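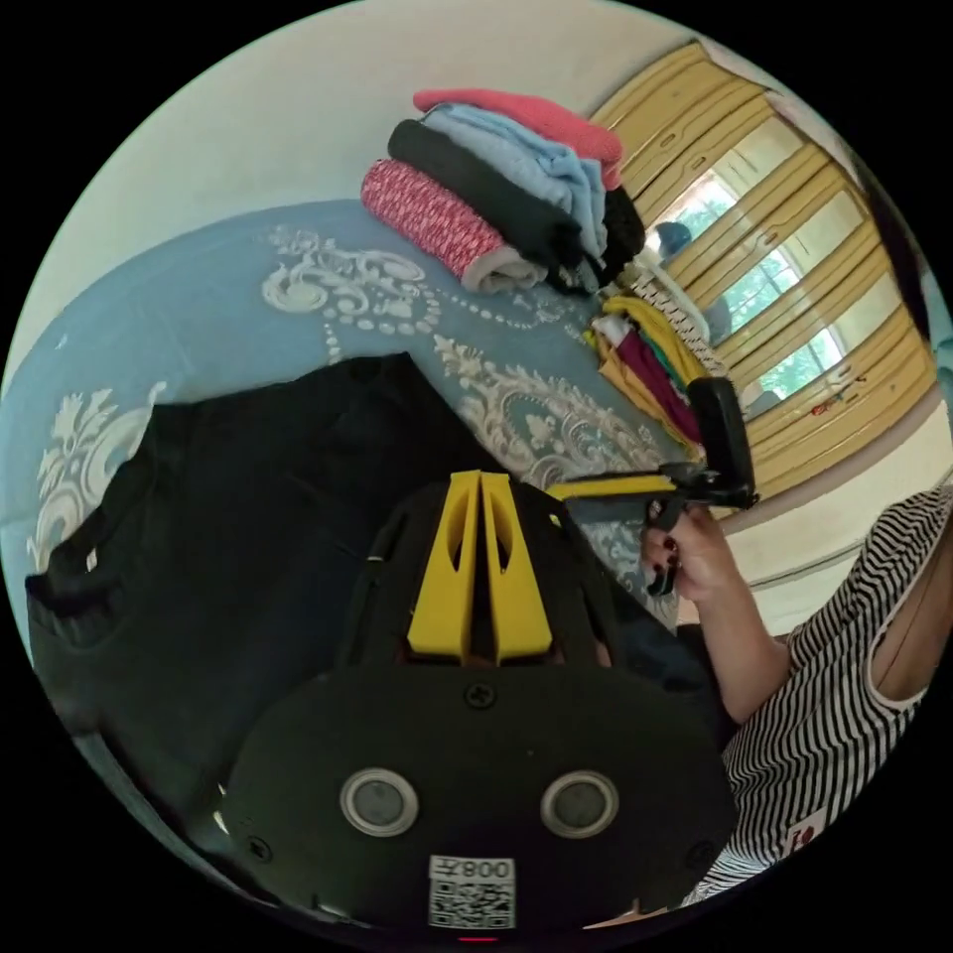
GRIVLEY, 24/06/2021 - Stidar, the fabric store and sewing school on Coughlan Street, is opening its doors this August with a whole season given over to stripes! There will be wide stripes, skinny stripes, shirt stripes, deck chair stripes and a few we don't have a name for yet. We are starting with the pairing everybody asks for first, black and white, the kind you see on the sleeveless top at the right of our opening photo. It goes with almost anything you already own, and it is a wonderful way to learn how to match a side seam.

The store will carry 70 striped fabrics on opening day, mostly cotton and linen, with a small shelf of knits near the cutting table. Everything is sold by the yard, and remnants go into the bins by the front window at half price. Please dig through them. Some of our favorite pocket linings have come out of a remnant bin.

Natália Teixeira, who founded Stidar after years of teaching evening classes at kitchen tables, will lead the beginner course herself. "I love stripes because they show you what the fabric is doing," said Teixeira. "If the grain is off, you see it right away, and then you can fix it before you cut. I want people to come in, make a mess, and go home wearing something." 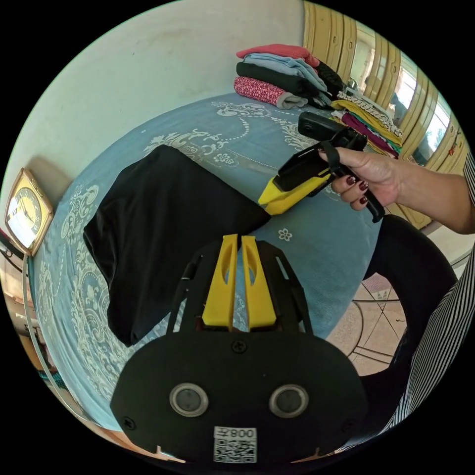
Black-and-white stripes with dark red nails.

The beginner course runs for six weeks, with one two-hour class a week, and covers a simple top from paper pattern to hem. Students may bring their own sewing machine or use one of ours. Patterns come from Sivent, a small pattern maker whose instructions are printed in large type with plenty of drawings (our test sewers were thrilled about this). Sizes can be mixed, so you can cut one size at the shoulder and another at the hip.
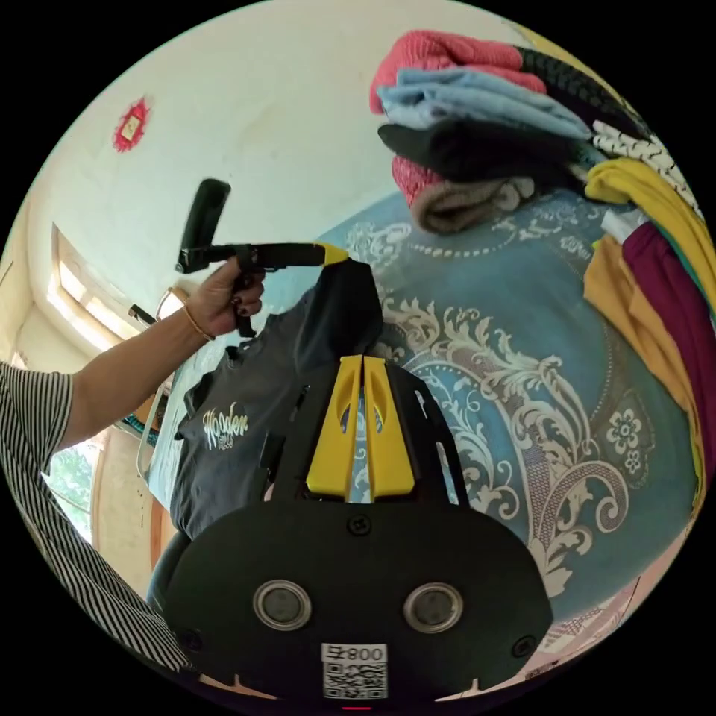 For people who already sew, there will be a separate evening on turning stripes: running them down the sleeve and across the body, cutting a yoke on the bias, and planning a collar so both points look the same. Bring a finished garment if you have one you would like to talk over. Children ages five and up are welcome at the Saturday-style open table, where we'll be making drawstring bags from scraps.

Sign-up sheets for all classes are at the store counter, and fabric swatches can be requested by mail at no charge.

Press contact: Natália Teixeira, Stidar, Coughlan Street, Grivley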